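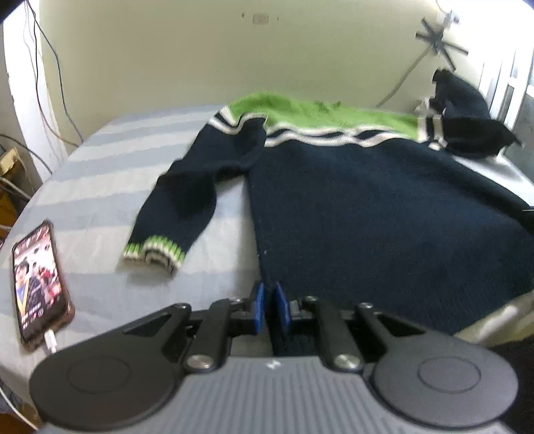 Slide 1. Hand-held gripper over a navy sweater, both sleeves still to be dealt with.

Leave the slide up while people find seats. Start talking when the door stops banging.

Opening. Thanks to the Gadum workshop for the slot right before lunch, which tells me exactly how the organizers rank laundry. My talk is on how people decide where to grab a garment, and whether a policy trained on their choices picks up the deciding or only the grabbing. The project is called Vadotness. Yes, it was named late at night. Move on before anyone asks what it stands for.

Point at the two blue pads. Everything I say for the next 20 minutes comes down to what goes between those. The operator holds the tool, the camera rides on the tool, and what you see is what the policy gets. No overhead view, no depth map, no second angle to bail us out. If the gripper hides something, it is hidden from the policy too.

Then point at the sleeves. One is stretched out with the cuff easy to find. The other is bunched up in a heap by the window. Ask the room which sleeve they would take first. Wait for hands. (At the Gerlach dry run the room split down the middle and then argued, so keep this under a minute.)

Slide 2. The method. We collected 700 demonstrations in real bedrooms, on real beds, with whatever else was lying on them. Operators got one instruction: fold it the way you would at home. We had written a four-page protocol before that. It produced very tidy data and a policy that panicked at a pillow. The four pages are in the appendix for anyone who enjoys that kind of thing.

Slide 3. What we label. Only the first grasp and the first regrasp. Everything after that we leave alone. The label is a point on the garment plus one word for the part: cuff, hem, shoulder, collar, body. Say clearly that labels were added afterward by a different person from the operator. Reviewer two was very firm on this and reviewer two was right, which I say through my teeth.

Slide 4. The result. On 115 held-out garments, the policy trained on our labels picked a usable first grasp more often than the one trained on raw trajectories. The gap is wide on crumpled sleeves and close to nothing on flat ones. Do not oversell. The flat case was never the hard part, and the baseline does fine there. Pause on the plot. Let them read the axes.

Slide 5. Where it falls down. Stripes. Look back at slide 1 if there is time: striped cuff, striped band under the yoke, wide stripes on the sheet underneath. Our model likes a stripe. On patterned bedding it reached for the sheet in 6 trials and pulled with real conviction. Play the Dereo clip with the sound off – the operator's comments are not suitable for a mixed audience.

We tried color augmentation. It helped with the sheets and made things worse on ribbed cuffs. We have a theory and no experiment for it yet, so call it a theory.

Slide 6. What is next. Two hands, meaning two of these tools held by one person, with a new round of collection in September. Also garments with buttons, which we have been avoiding like adults avoid the dentist.

Likely questions:

Why a bed and no table? People fold on beds. Also beds sag, and a policy that has only met tables gets a surprise.

Does it fold the whole thing? It does not. It picks where to start. Say this early if the first question is heading that way.

Can we have the data? Yes, after the rooms have been checked for anything private. Checking is slow. Do not promise a date.

If we run over, drop slide 6 and keep the stripes.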